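Planning and Buying Equipment for a Robot Work Cell
Course handout, unit 2
Tuva Solberg, Vurketbridge Technical College
Revised 2018-04-24

Read this before you start your purchase plan. The plan is due in week 11. It is graded on whether another person could place the orders from it, so leave out general remarks on automation and give part names, quantities and lead times.

Start with the task

Most weak plans begin with a catalog. Begin with one sentence that says what the cell must do, with which parts, and how often. "Pick small parts" is too loose to buy from. "Pick a plastic cover from a flat table and hand it to a second arm" tells you how many arms you need, what the fingers must close on, and how much reach the table calls for.

Then write down everything that has to share the table with the arms. Cases, trays and blocks take up space that the elbows also want. Draw the table to scale and draw each arm in its widest position. Plans that skip the drawing tend to be revised after the bases are already bolted down.

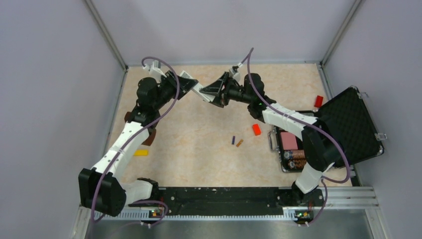
Should a two-arm cell be budgeted as twice the cost of a one-arm cell?

Usually less than twice. The table, enclosure, frame and computer are bought once. The arms, grippers, wrist cameras and cables are bought twice, and setup time goes up by more than double in most student projects, so put the savings there.

Lines people forget

The arm price is the easy line. The following belong in the plan as separate lines, each with its own supplier:

Mounting. Base plate, frame profiles, fasteners, and the drilling if you are not doing it yourself.
Cables. Order by the path the cable takes when the arm is fully stretched, with slack at every joint. A straight-line measurement will come up short.
Enclosure. Side and rear panels, corner posts, and whatever holds them up.
Power and connectors. Include spares for anything that gets plugged and unplugged.
Test parts. Buy or collect the real parts early, in more than one size and color.
Shipping and import fees. Ask for these in writing with the quote.

Two quotes, one table

In the class exercise you compare quotes from Sundqvist and Postevport for the same two-arm cell. Sundqvist is cheaper on the arms and does not include mounting. Postevport includes mounting and one day of setup, but delivers in 16 weeks. Put both quotes into the same table, line by line, before you add anything up. Where one supplier has left a line blank, get a price from somewhere else and fill it in. A blank is not a zero.

Jonatan Sjöberg will hand out the quote sheets in the lab. Bring a calculator or a laptop.

Wear parts

Fingers wear at the tips first. Anything that touches the table or the part on every cycle should be treated as a supply item, the same as gloves or tape. Price one set of spare fingers per arm with the first order — a small second order often costs more in shipping than in parts.

Table surfaces belong under this heading too. A glossy top is easy to wipe down but reflects the room lights, and a camera close to the surface will pick that up. If your plan includes wrist cameras, ask for a sample of the tabletop material and look at it through the camera before you order the full sheet. Price a matte top as an alternate line. 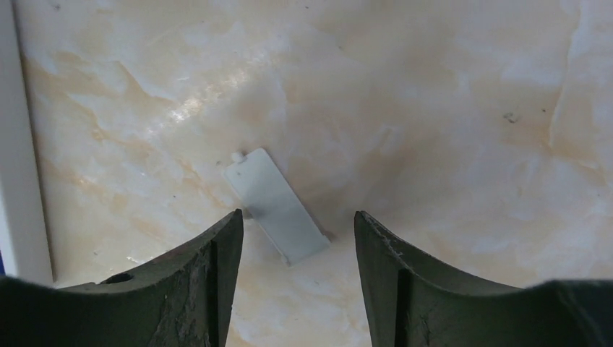
Figure 2. View from the wrist: gripper fingers with worn tips, a small plastic piece, and glare on the tabletop.

Time as a budget line

Count hours for assembly, wiring, calibration and the first working task. For a first cell, use 72 hours of labor as the planning figure in this course. You may argue for a different number if you show where it comes from. Vilgot Holmgren kept a log for the Gullorport cell, and a copy is in the course folder. Look at how the wiring hours compare with the assembly hours.

To hand in

One page with the task sentence and the scale drawing.
The cost table with every line filled in, and the supplier named on each.
A delivery schedule that shows which item holds up the others.
A short note, half a page at most, on what you would cut first if the budget were reduced and what you would not cut.

Send questions about the cost table to Jonatan and questions about the drawing to me.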